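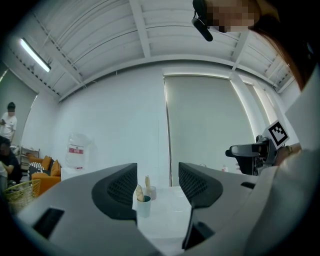 About Us

Search this site Search

3 min read

The Prosville Table started with a bag of wooden sticks and a disagreement over glue. Su-chen Lui wanted to teach a small evening class in model building, the slow kind, with sticks and string and paper, and Tzu-hsuan Tai (who had been making little bridges at her own kitchen table for years) thought glue ought to wait until people had learned to stack and balance first. They never did settle it, so we still teach both ways, and you're welcome to pick a side.

We're a small craft school in Prosville, up the stairs at 441 Lundlow Street, and we've been here long enough to know which stair creaks. The room is a plain one with white walls, beams overhead and blinds on the windows, and we've grown very fond of it. We keep the sticks standing in cups on the tables so that everybody can reach them without asking, and if your cup runs low, please just help yourself from the supply shelf by the sink.

Our beginners' course is called Kelten, after the first bridge Tzu-hsuan ever finished, and it runs for 4 evenings. You'll sort your sticks, learn to spot the warped ones (keep them, they make lovely railings!), and build a tower that is all your own. After that there's Ragnarsson, our longer course, where people work in pairs on a single span. The record so far is a bridge of 498 sticks, built by 2 sisters who hardly spoke to each other for the last hour and then went out for noodles together.

You don't need any experience, and you don't need steady hands either -- Su-chen's own hands shake a bit in the cold months, and her towers stand up just fine. Children are welcome with a grown-up. Bring an old shirt if you're on the glue side of things, and something to carry your model home in, as the bus is not kind to towers.

The next Kelten course begins on 6th April, and there will be another in November for those who can't make it. Come up and say hello any evening we're open. The kettle is usually on, and there's generally room for one more chair at the table.

Get our newsletter! Enter your email Sign up

This site uses cookies. Accept Manage settings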